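Gripper Comparison Operator (part-time, fixed term)
Garkberg Robotics Workshop, Manipulation Bench
Start: March

About the job

We are looking for somebody patient to help us find out which gripper is better at picking up toy blocks. We have two parallel grippers to choose between, one from Nutside and one from Cokwood. Both makers are sure of their product. We have read both brochures and would now like to see some blocks get moved.

The plan is 1,724 pick-and-place attempts. Dario Monti, who runs the bench, arrived at that number with a spreadsheet, and he will defend it if you ask. Please ask him in the morning, when he is fresher.

You will sit beside the arm, drive it by hand controller, and watch most of the work through a small camera at the wrist. It takes getting used to. The fingers are always in your view, the table seems to go on forever, and the block you want has a way of being up in a corner. 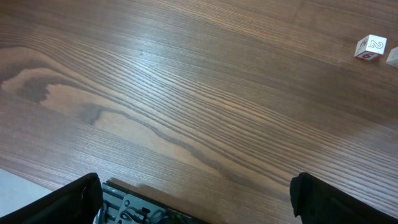 Wrist camera view, fingers open, numbered block at upper right.

What you will do

Set out alphabet blocks on the table according to the layout card, including the layouts that look like a mistake.

Drive the arm to a block, close on it, lift it, and put it down where the card says. Then do it again with the other gripper and try not to have a favorite.

Log each attempt as a success, a slip, a miss or a nudge. A nudge is when you touch a neighboring block and everything shifts a little. Operators have been known to call these "basically fine." They get logged.

Swap fingertip pads and rerun the short set. We have two kinds of pad, and opinions about them that we would like to replace with numbers.

Write one or two lines at the end of each shift on how the controller felt. "Bad" counts as a line, but we will come and find you for the second one.

Line blocks up in a row along the near side of the table. This is the part of the test where the grippers differ most, in our experience so far. Putting a block next to four others without bulldozing them takes a light hand and decent fingertips, and the wrist camera gives you a poor sense of depth just when you want a good one.

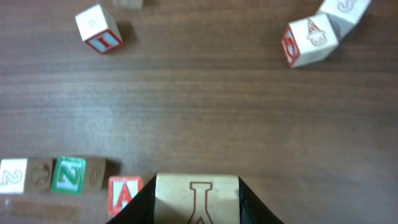

Who we want

You do not need a degree in robotics. We have several of those in the building already and the blocks are still on the table. We would like you to have:

Steady hands and normal or corrected vision. You should be able to tell red from green without help, as the layout cards use both.

Some experience with a game controller, a crane, a sewing machine, a dental drill, or anything else where a small movement at one end matters at the other.

Tolerance for repetition. A typical shift is four hours with breaks, and the alphabet does not get longer.

A willingness to write down a bad result. If you drop a block, we want to know. If you drop the same block all afternoon, we really want to know.

Previous work with teleoperated arms is welcome. If you have used the Gumede controller before, please mention it, along with whatever you ended up calling it.

What you will not be doing

You will not program anything, and you will not be asked to fix the arm. If it stops, press the button you are shown on your first day and fetch Dario. You will also not be asked to choose the winner. We will work that out from the log, then argue about it in a room you do not have to be in.

Hours and pay

20 hours a week, split into shifts of 4 hours, mornings or afternoons. We expect the whole comparison to take about three months, depending on how often we have to redo the calibration.

Pay is hourly, on the workshop's technician scale, and training time is paid at the same rate. There is a completion bonus of $1,000 for operators who stay until the last attempt is logged. It was introduced after the last comparison, for reasons you can probably guess.

Coffee is free. The good mugs are taken.

How to apply

Send a short letter and a résumé to the workshop office, marked "Gripper Comparison." One page is plenty. In the letter, tell us about the most boring thing you have ever done well. We read this part first, and it has decided more than one hire.

Shortlisted applicants will be invited for a trial session at the bench. You will get a short introduction, some practice with the controller, and then a timed set with each gripper. We look at how you log your attempts more than at how many blocks you move. Wear sleeves that stay out of the way, and bring reading glasses if you use them.

Questions about the work go to Dario Monti at the bench. Questions about contracts and parking go to the office.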